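From: Niamh Ó Dubhghaill
To: dododness-list
Subject: Re: [dododness] Arm on the shared bench

Khải Lâm wrote:
> Is the arm usable yet? I'd like to try it in February
> if the table is sorted. Also, what are you giving it
> to pick up?

Yes, usable, with limits. The cable on the wrist still needs tying back, so please keep the speed at 30 or under. I've been using the kitchen set, which gives a fair mix of flat, round and awkward things.
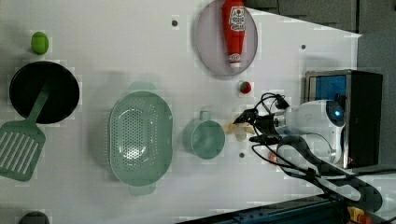

Bench from above, with the pan, colander and measuring cup.

The colander is the hard one. I can't get a good approach on the tab handles and would be glad of ideas. Lahcen suggests coming in lower.

Soft things are a separate job. The cream plush star is on that list, and I want to settle the grip force before anyone changes the finger pads. My notes are in the Gaber folder, file 2771.

Still to do:

1. Wrist camera. The picture smears when something moves close to it. Roos is going to try a shorter exposure.
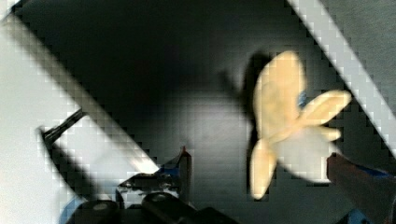 2. Cable ties and a longer loop at the wrist.

3. Write down the start-up order and leave a copy on the bench.

Niamh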